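Plarkham Repair Evening Draws Its Biggest Crowd Yet

February 13, 2026

If you have lived in Plarkham for any length of time, you probably own at least one thing that stopped working years ago and that you can't quite bring yourself to throw out. A mantel clock, maybe, or your grandmother's hand mixer. Well, nearly 250 people carried theirs through the doors of the old Sokol hall this week, and a good many stayed for soup afterward!

The evening was the third since December, when Ctibor Havlíček first set up a few folding tables and a borrowed lamp and waited to see who would come (26 neighbors did, most of them with toasters). He spent his working life mending clocks and still has a soft spot for anything with a wheel train in it.

"People apologize when they put it down in front of me," he said. "They say, oh, it's only an old thing. I like old things."
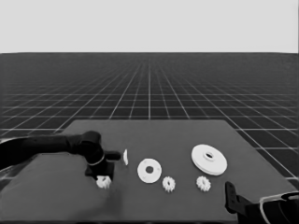
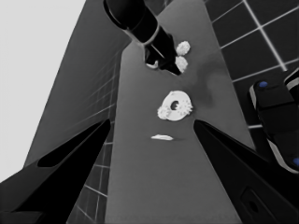 Bijan Kordestani, who runs the sewing table at the far end of the hall, had his hands full with winter coats and one very large tent. He would dearly love a second machine, and a person to sit behind it, before spring. His line was the longest of the night, and it was a cheerful one, with strangers comparing zippers and swapping the names of good dry cleaners.

By closing time, 48 repairs had been signed off in the big green book by the door. Items waiting on parts went home with a paper tag and can be brought back next time without standing in line again.

The hall on Gillus Street will host another evening next month, with doors opening after supper. Admission is free, there is a jar for the heating bill, and if you have spare lamp cord or coat buttons in a drawer somewhere, please do bring them along.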